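Aug 18, 2025

A day out at Raselar: robots, test tubes and a very good lunch

So I finally got to Raselar! I'd been pestering them since May to let me come see how they're bringing automation into the prep and teaching labs, and last week they gave in and let me tag along with a group from Vemari. I drove the 147 miles the night before, slept badly at a motel next to a truck wash, and was in the parking lot way too early with a gas station coffee.

Florin Matei, who runs the prep side, met us at the front desk and handed out badges and goggles. He's been there long enough to remember when every rack and every tray was set out by hand before the first shift, and he was happy to talk about it all the way down the (very long) hallway. The arms run on a scheduling program called Onu, and the people in the lab talk about it like it's a coworker. "Onu wants the bench by ten," that kind of thing.
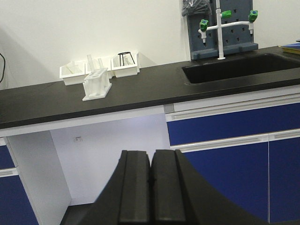

Photo: Raselar prep lab, used with permission

I'd expected something like a car plant, all cages and yellow paint, and what got me was how ordinary the furniture is. Blue cabinets, black counter, a sink with green valve knobs, same as my college chemistry lab. Florin said that was a big argument early on. One supplier wanted to rip out the counters and put in a closed cell, and the technicians pushed back hard because they'd have lost their own working space. They went with Pruvel in the end, who were willing to fit the arm to the room they already had.

The job it's learning is the boring part of lab work: pick up a tube, put it in the rack, move a stand, put things back where they live. Raselar handles 2,321 pieces of glassware in a normal week (they have it written on a whiteboard), and I asked how much of that the arm does. Not a lot yet. Glass is hard! It's clear, it's slippery, and it breaks if you squeeze it like a wrench. 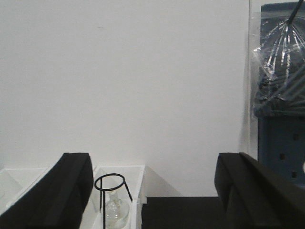

The trays matter more than I would have guessed. When people set up a bench they each have their own way, and a person coming in after them just looks around and finds the flask. Now everything has an agreed compartment, and a couple of the technicians told me they found that really annoying for the first month. One of them still does. She said she used to know her bench with her eyes shut and now she has to put things where the program thinks they belong. Another one loves it and has reorganized her kitchen the same way.

What about jobs? Of course I asked. Florin said no one has been let go, and two people who used to do setup now spend most of their week checking the arm's work and showing it new tasks. They got a pay bump, though one of them told me over lunch (chicken pot pie, excellent) that she misses chatting with the others during the morning setup. I thought about that on the drive home.

Vemari's people had tons of questions about cost and I mostly zoned out, sorry. I did catch that the training for each technician ran $3,000 and that they'd budgeted $1,000, so if you're planning something similar, ask about that early.

They're doing another visit day in the fall. Wear flat shoes and bring a sweater, the air conditioning in there is brutal.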